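Orport Robotics Club help desk, Ticket 464
Subject: Needle driver drifts open mid-throw (suturing project, Gallardo team)
Status: Waiting on parts
Opened June 8, 2020 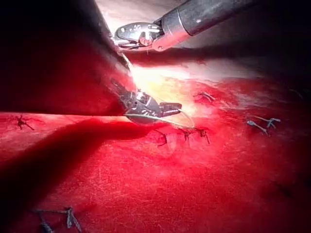 So we're the team doing the autonomous suturing project for the student challenge, and our needle driver keeps losing its grip on the needle. It grabs fine. It holds fine while it's sitting still. Then somewhere in the middle of the wrist roll the jaw angle creeps open by a few degrees, the needle tips over, and our controller stops with a grip fault. Super annoying, and it only does it on the one arm!

What I've tried so far, in order:

Power cycled everything, re-homed both arms. No change.

Swapped the left and right instruments. The problem moved with the instrument, so I'm pretty sure the arm motors are okay (yay, those are the expensive bit).

Turned the grip torque up two notches in the Brollen config file. This helped for a while, then it came back, and now the wrist makes a ticking noise when it rolls past 90. I put the torque back where it was because I didn't love that noise.

Ran 13 throws with the same needle and the same planned path. Faults on 4 of them, all during the roll, never on the pull-through. Logs are in our team folder under "grip_creep" (sorry about the file names, I was tired).

Questions for whoever picks this up: is there a way to re-tension the jaw cable without sending the instrument back? And is the roll supposed to be coupled to the jaw in software, or does the Brollen driver expect us to handle that ourselves? I looked in the manual and got lost around the kinematics appendix.

UPDATE 1, from the help desk
Moved to Hardware. Please don't raise the torque again until we've looked at the cable. The roll and jaw are coupled, and you do need to compensate. Check that "wrist_comp" is set to true for BOTH arms. It gets reset when you load an old profile.

UPDATE 2, from me
Okay, you were half right! It was false on one arm (we loaded the October profile a while back to compare something, oops). Set it to true and ran another 8 throws. One fault, and the creep in the log is way smaller. It's still there though, and I can still hear the ticking, so I think the cable got stretched too.

UPDATE 3, from the help desk
Sounds like it. Replacement cable is on order through Florkura. Slow practice runs are fine in the meantime, but keep the roll under 90 and leave the torque at default.

UPDATE 4, from me
Will do. I've capped the roll in the planner, so it does the turn as two smaller moves with a regrasp between them. Slower and kind of ugly, but it gets through a throw. Please leave this one open until the cable's in and I've rerun the same 13.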